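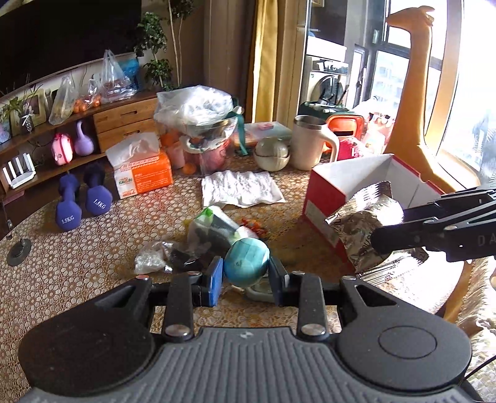 Tuesday, July 23, 2024
By the Givalbridge Courier education desk

The students in the Pullwood summer robotics class don't build a robot. I had to have this explained to me twice. They pick up a gripper in each hand, work the fingers themselves, and put household things into boxes or take them out again. A camera on the gripper records what happens. Later, if all goes well, a computer program learns from the recordings and a machine does the same job with no student attached.

"If all goes well is carrying a lot of weight there," said the instructor, who has taught the class for three summers and asked that I leave names out of it, the students' included. "I tell them on day one that they might get to August and have an arm that drops everything."

Last year's did, mostly. Out of 124 tries at placing a packet in a carton, the arm managed nine. The students put that number on a poster and presented it at the end-of-term open house, and I give them credit for it. I have been to a lot of open houses where the number was left off.

This year the class is working in ordinary living rooms, with the furniture and the fruit bowl left where they are. I asked why it couldn't be done on a clean bench at school.

"Because then it only works on a clean bench at school," said one student, a rising junior. She had been moving foil packages for most of a morning and was tired of the question, or of the foil. "It crumples. You grab it one way and it's a different shape. A ball is easy. You could do a ball all day."

Each session is logged as a set of takes. The class had 268 by the time I visited, and had thrown out 86 of them, which leaves 182. The reasons in the log are short: "dropped," "too fast," "hand in view," "phone rang."

I wondered aloud whether that was enough to teach anything to anyone. The instructor didn't pretend to know. "Companies have far more. We have a summer. What I want is for them to see how much of this is just people doing chores carefully."

That sounded closer to the truth than the flyer, which promises that students will "train the helpers of tomorrow." The flyer was written by Drenex, the local firm that lends the computer time. When I asked whether Drenex gets to keep the recordings, the instructor said the class keeps them and the firm may look at them. I asked to see that in writing and was told it was being drawn up. It should have been drawn up before anyone filmed a living room - families agreed to this, but they agreed on a one-page form that says nothing about a company.

A second student, who wants to study nursing, was more cheerful about the work and less so about the result. "My grandmother lives in Ní Bhriain House," he said. "Everybody says robots are going to help people like her. I've spent two weeks on putting a packet in a box. So I think it's going to be a while."

Would he sign up again? "Yeah, probably. I like the part where you look at the takes and figure out what you did wrong."

The arm gets its first real test in August. I asked the instructor for a prediction and got a shrug, then a correction. "Better than nine," the instructor said. "Put that down. No - put down that I hope so."

Get our school news in your inbox every week. Enter your email to subscribe. You can unsubscribe at any time.

Contact the newsroom | © 2024 Givalbridge Courier. All rights reserved. | Back to top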